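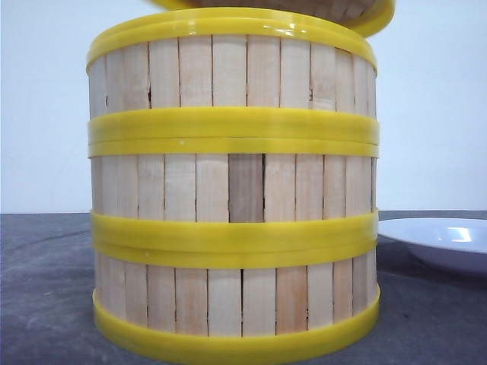
Two Coats on the Muddale Fence and I Want to Do It All Over Again

I finally got the side fence stained! If you've been reading along since June you know I have been threatening to do this fence for a good long while, and every time I got the brushes out it either rained or I found something else that needed scraping first. Well, the weather held, the boards were ready, and I got both coats on.

The house is the one on Muddale Road, the corner lot with the long run of fence down the driveway side. It's rough sawn cedar, six feet tall, and it had never had a thing put on it. The south-facing boards had gone that flat silver gray and the ones behind the shed still looked almost new, so the whole run was two different colors before I even opened a can. I love a job like that. You can see every bit of progress you make.

Washing came first. I used the Bilgin wood cleaner, mixed a little weaker than the label says, and a stiff brush on a pole. I know a lot of people go straight for the pressure washer, and I own one, and I like it a lot (on concrete!). On old cedar it raises the grain so badly that you spend the next day sanding fuzz. The brush took me a whole morning and my shoulders knew about it, but the boards came up a warm honey color and I must have stopped ten times just to stand back in the driveway and look at it.

Then I let it dry for 3 days. I wanted to start after the first one. It felt dry to my hand, the sun was out, and I had the stain sitting right there in the garage. But the bottoms of the boards hold water a lot longer than the tops do, and I have had stain go milky on me before. So I waited, and used the time to reset some popped nails and swap out one rail that had rotted through where the sprinkler hits it. If you have a sprinkler hitting your fence, please go move it. I'll wait.

Now the color. I went back and forth between Ikura, a reddish one, and Kakar, a brown with a bit of gold in it. On the little paper chips I was sure I wanted Ikura. I put a sample of each on the back of a board behind the shed, went in for lunch, and came out to find Ikura had turned the color of a brick. It might be lovely on a front door, but a hundred-foot run of it would have been an awful lot of red. Kakar looked great, so Kakar it was, in the semi-transparent oil. The code on the lid is 3439, and I'm writing that down here mainly for myself, so I don't have to dig the can out when I need more for the gate.

I brushed the whole thing. I tried a roller on the first panel and on rough sawn wood it just skips across the high spots and leaves the low ones bare, so then you're brushing it anyway. A four inch stain brush, loaded pretty heavy, top to bottom, one board at a time, and never stopping halfway down a board. That last part matters more than anything else with this kind of stain. If you quit in the middle and the edge dries, you get a dark band right across the fence when you come back and lap over it. I have one of those, down by the mailbox end, from when the phone rang. I can find it with my eyes closed.

The gaps between boards took the longest. I used an old one inch sash brush with the bristles worn down to a stub, and it got in there beautifully. Don't throw your worn out brushes away!

The second coat went so much faster than the first. The first one just disappears into the wood, and you keep going back to the can wondering where it all went. The second glides. I started on the shady side and worked around ahead of the sun, and was cleaned up in time for supper. I put the rags out flat on the driveway to dry, by the way, and you should too. Oily rags balled up in a bucket can catch fire all by themselves.

The gray boards and the newer boards did not come out identical. The old ones drank more and ended up a shade darker, and there's a spot near the shed where you can tell where the shade used to fall. I thought it would bother me. From the street it all looks like one fence, and up close it looks like real wood with some years on it, and I'm happier with it than I would have been with a solid color.

Still left to do: the gate, the post caps, and the drips on the edge of the concrete where I got careless with the drop cloth. The gate needs new hinges before I touch it, it sags enough that the latch doesn't line up, and I'd like to get it hanging straight first. I have most of a can left for it. After that I've got my eye on the porch ceiling, and I already have a pale blue picked out.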